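Sekevik Two-Arm Recording Station

For collecting demonstrations of the jobs people do without thinking and then can't explain.

Overview

The Sekevik is a bench station for recording two-handed manipulation examples. An operator guides both arms through a job, the station writes down everything the arms did and everything the wrist cameras saw, and at the end you have an episode your learning system can train on. Do that a few hundred times with the same bag and you will have a dataset. You will also have opinions about bags.

We built the first one at Drurnell because the setup we were using at the time was held together with clamps and goodwill, and Gangadharan Nair got tired of recalibrating it every time a door slammed. The current version is the third. It survives doors.

Who it's for

Labs and product teams who already have a policy to train and are short on examples. If you have no model, no task list and no one to run the station, please wait until you have at least two of those. Our sales desk is happy to talk to you anyway, but Kiran Negi will ask what your tasks are, and "general stuff" gets you a long pause.

What it records

Each episode holds joint positions for both arms, gripper opening, the operator's commands, and video from each wrist plus an overhead view. All streams share one clock. Customers coming from home-built rigs tend to skim past that sentence and then call us three weeks later to say it was the best part.

The wrist view earns its place on soft and shiny things. A small tied bag beside a glossy red pouch with a zipper is a decent test: from overhead the bag is a pale lump, and from the wrist you get the knot, the wrinkles and the tab on the zipper pull.
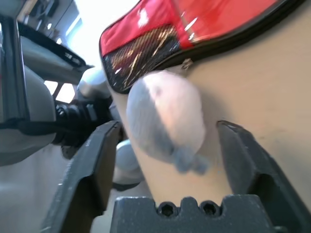
Grippers

Two-finger, parallel, dark gray or black depending on which batch of material we were printing that month. There is no difference in performance and we won't be drawn into a discussion of which looks faster. Fingers come off with a hex key. Spares are in the box, because you will drop one behind the bench and it will stay there.

The finger faces are flat and matte. We tried a rubbery coating on version 2 and operators loved it, right up until it started collecting lint. Plain fingers pick up a bit of dust too, but you can wipe them on your sleeve like a civilized person.

Running a session

An operator sits at the control desk with a pair of leader handles. Left handle, left arm. Right handle, right arm. Foot pedal starts the episode, foot pedal ends it, and a second pedal marks the episode as a dud. The dud pedal is the larger of the two. This was Kamala Subramaniam's idea after her first full day on the desk, and she has not been wrong about anything since, or so she tells us.

A trained operator can fill a morning with short episodes before quality starts to slide. Plan breaks. The station will remind you with a polite tone, which you can turn off in settings, and which everyone does.

The Zelico software

Zelico comes installed. It handles task prompts, episode review, labels and export. You write the instruction ("put the paddle in its case"), set how many good episodes you want, and it keeps count and nags accordingly. Instructions can be shuffled so the operator doesn't fall into a rhythm and hand you the same episode forty times with different file names.

Review is frame by frame or at speed, with all camera views locked together. You can trim, split, relabel or bin. Binned episodes are kept until you empty the bin yourself, a policy that dates from a Friday we don't discuss.

Choosing objects

We get asked for a recommended object list, and for a while we shipped one. It was a mistake. Every customer bought the same blocks and mugs, trained on them, and wrote to us puzzled that the arms fell apart when shown a sock.

So: raid a closet. You want a few things that bend, a few that reflect, and something that belongs inside or on top of something else. Sports gear does well. A table tennis paddle is thin and wants to lie flat, and a round case under it makes picking up the one without dragging the other an honest piece of work for two arms.
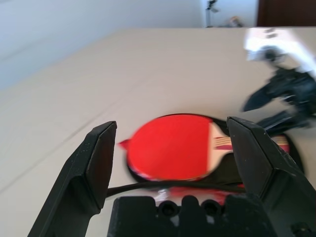
Leave some clutter in, too. A cable across the table, a case nobody put away, one more item than the task needs. Uldis Dzene runs our acceptance tests and used to tidy the bench between episodes until he noticed that the policies trained on his data would only work for tidy people. He has since relaxed.

Vary the starting positions more than feels reasonable. Vary the light if you can, and if you have a big window, congratulations, the afternoon will do it for you.

The Krishnan set

Every station ships with the Krishnan set, our starter collection of 2682 reviewed episodes recorded on the same hardware. Of those, 2100 are two-arm tasks and the rest use one arm while the other stays politely out of the way. Use it to check that your training code runs end to end before you spend a month recording your own. We don't suggest it as a finished product. It knows a great deal about our closet and very little about yours.

Setup and support

You supply a sturdy table, a wall outlet and somebody patient. Évan Le Goff handles installs and will want photos of the room beforehand, including the floor. Send the floor. Units ordered now ship in July, and training for two operators is included in the price.

Extra leader handles, finger sets and replacement pedals are listed on the parts page. The dud pedal is the one that wears out.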